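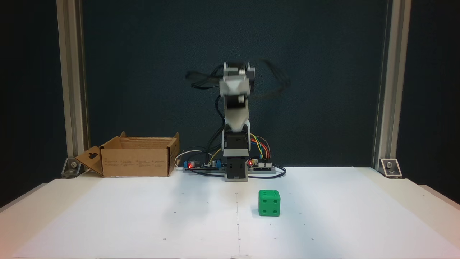

News > Press > PC Games > Strategy and Board

Print this page | E-mail this page

Dvořáček releases Ternilgate for PC, with fewer promises than usual

4 September 2024

Dvořáček today released Ternilgate, a turn-based trading game for Windows PCs. The full game is a free download. The studio knows how that sounds. Most "free" games on the big download sites want an e-mail address, a toolbar or a credit card before the first level loads, and players are right to be wary.

Ternilgate has 15 maps and 3 difficulty levels. A single match on the smallest map takes an evening. The largest takes much longer, and the studio doubts many people will finish it.

An earlier build went out to 1000 players in March. They sent back 169 bug reports, most of them about the Travel screen, where caravans could get stuck between two towns and stay there. That screen has been rebuilt. The studio says the problem is fixed but would like to hear from anyone who can prove otherwise.

There is no online ranking. The team looked at adding one and decided it would mostly reward cheating. Two people can play on the same computer, taking turns with one mouse.

The computer opponent, called Hudum in the game, is sold on the box art as "cunning." It is decent on the middle setting. On the hardest it simply starts with more money - players should know that before they blame themselves.

Ternilgate can be downloaded from the Games page. No registration is needed.

Contact | Copyright Dvořáček | Back to top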